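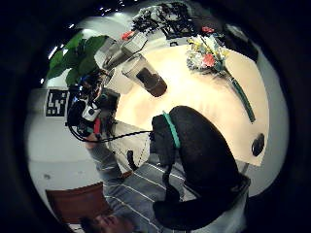 Unit 4: Light, Shade, and What Plants Do About It
Notes for the evening group, Morsy Garden School
Instructor: Yolanda Figueroa

Welcome back! This is my favorite unit of the whole course, and I'll try not to run over again. Bring your site sketch from Unit 3, because we'll be drawing on it. If you missed it, Jasper Brouwer has spare blanks and will happily walk you through the north arrow.

4.1 Hours first, labels second

Plant tags say "full sun," "part shade," "full shade." The usual meanings:

Full sun: six or more hours of direct sun a day
Part sun or part shade: three to six hours
Full shade: less than three hours

Those are growing season hours. A bed that sits in the dark all of February can be a blazing full sun bed by June, when the sun climbs high enough to clear the neighbor's roof. So please don't judge a spot by one winter visit! Deciduous trees pull the same trick in reverse. Under a maple you may get lovely spring light right up until the leaves open, and the woodland bulbs (snowdrops, winter aconite, trout lily) have built their whole lives around that gap.

Timing matters too. Three hours of morning sun is gentle. Three hours starting at 2 in the afternoon, next to a brick wall, is another thing altogether, and a hosta will let you know about it by crisping at the edges. 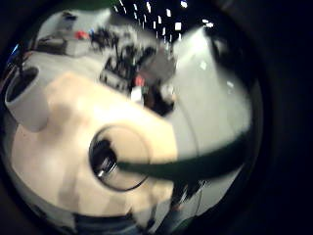
Which brings us to the leaves themselves, and this is where it gets really fun. Leaves that grow in shade are often broader and thinner than leaves from the sunny side of the very same plant. Go look at a big oak, inside and out, and compare! The sun leaves are smaller and thicker, with more layers of the cells that do the photosynthesis. That's why a houseplant moved straight outdoors can bleach in a day or two. Its leaves were made for the living room. Give it a week or more of dappled light and let it grow some new ones.

4.2 Signs of too little light

Long bare gaps between leaves, stems leaning toward the window or the open side of the bed, few flowers, and variegated plants fading back to plain green. Watch your watering here as well. A plant in low light drinks slowly, and soggy soil does more harm than the shade does.

4.3 The Utada Lane beds

Our practice site has 554 square feet of planting beds, split by a tall hedge. Last season's group planted the same coneflowers on both sides. On the open side they stood up straight and bloomed for weeks.
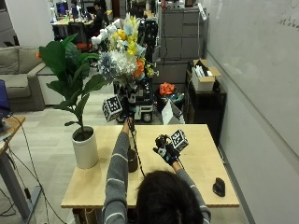

On the hedge side they flopped, bloomed late, and picked up powdery mildew by August. Shade was part of it, and so was the still air behind the hedge. We moved them in fall and put in ferns, foamflower, and a few hellebores, and that corner is now the part I show off to visitors.

For next time

Pick one bed. Check it every 60 minutes from breakfast to supper and write S, D (dappled), or N for each check. Shade in your sketch from the results, then list 10 plants that would suit it. Steal ideas from your neighbors' yards, they've done the testing for you!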